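February, evening, feet up.

Went to the open day at Lidomeck after all. Helmi had two passes and a car with a working heater, which settled it. Forty-five minutes on the ring road, then a car park the size of a small county and a lad in a tabard waving us into the one puddle.

They give you a lanyard and a biscuit. The biscuit was good. The talk that followed was by Seija Heinonen, who runs the handling lab and has the look of a woman who has been asked about robot butlers every day for ten years. She said their arms had been taught 87 household jobs, and then, with rather more feeling, that folding a fitted sheet was not among them. I warmed to her at once.

The big hall was all Damiron, a yellow arm that stacks crates of tinned soup. It stacks them very well. We watched it for as long as one can watch soup. A small boy next to us asked if it ever got bored and his father said no, in the voice of a man who did.

Upstairs was better. This is where they teach the things before the arms get a go: people work the grippers by hand, over and over, and the machine learns from the recordings. Over 1000 goes for a single job, Seija said. I asked what the job was today and she said mittens. I drove through sleet for mittens.
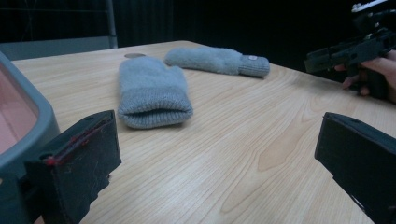 Why teach it with hand-held grippers and not with the robot itself?
A person with a gripper in each hand is quicker, and gets the feel of a floppy thing straight away, so you collect far more goes in a morning than you would by steering an arm about.

That was me and Seija, more or less word for word. I wrote it on the back of the programme so as to sound clever at supper. Helmi then asked whether it could find the other sock, and was told that was a different department.

They let visitors have a turn. I had 3 tries at picking up a glove and dropped it on every one, the last time on Helmi's shoe. The woman in charge said "lovely" each time and I noticed she didn't save the recordings.

Skipped the Munotari stand, as the queue went round the lavatories. Had soup in the canteen. Tinned, I think. Helmi wants to go again next year and I have said I'll see. Must ring about the boiler tomorrow, and find where I put that lanyard, as they want it back.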